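Trilwood Press to publish family memoir "The Road Out of Eren" in September

I'm writing this press release myself, so please forgive me if it sounds more like a letter! After 14 years of scribbling in notebooks, losing the notebooks and finding them again in the wrong suitcase, I have finished my book. It's called The Road Out of Eren, and Trilwood Press is bringing it out this September.

The book is about my grandmother's family, who left the village of Eren with two trunks and a sewing machine and ended up running a bakery in Flitlow. I grew up over that bakery. My bedroom floor was warm by four in the morning, and I thought everyone's was.

I started out wanting to write down the recipes, that's all. Then my aunt handed me a cookie tin of letters, and the first one I opened was an argument about a goat that had been going on since before my mother was born (both sides were still mad about it in the last letter, too). After that I couldn't stop. I sat with cousins in their kitchens and let them talk, and I got a lot of different versions of the same wedding. 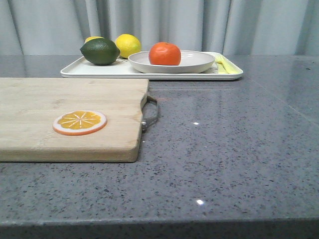
Most of the book covers the first ten years in Flitlow, when my grandparents were learning English from their customers and from the radio. My grandmother picked up a whole set of cuss words from the flour delivery man and used them on the priest by mistake. There are sad parts as well. My grandfather's brother stayed behind, and the letters from him get shorter as you go along. I've put several of those in full, in my mother's translation, and left her spelling the way she had it.

There are 6 recipes at the back, including the walnut rolls, so please stop emailing me about the walnut rolls! I've kept my grandmother's directions, "until it looks right" and all, with real oven temperatures added underneath.

The launch party is at the Vurnus Bookshop in Flitlow on a Tuesday evening in September, starting at 7 p.m. It's free, and the shop will post the exact date in its window and in its newsletter. I'll read a chapter, probably the goat one, and sign books until people want to go home. If your family bought bread from us, bring your stories, and bring old photos if you have any. I'd love to see them.

The Road Out of Eren will be sold in paperback at the Vurnus Bookshop and by mail from Trilwood Press, P.O. Box 3756, Flitlow. Reporters and book clubs can write to me at the same address for a review copy or a visit. I answer everything, but I'm slow in the mornings.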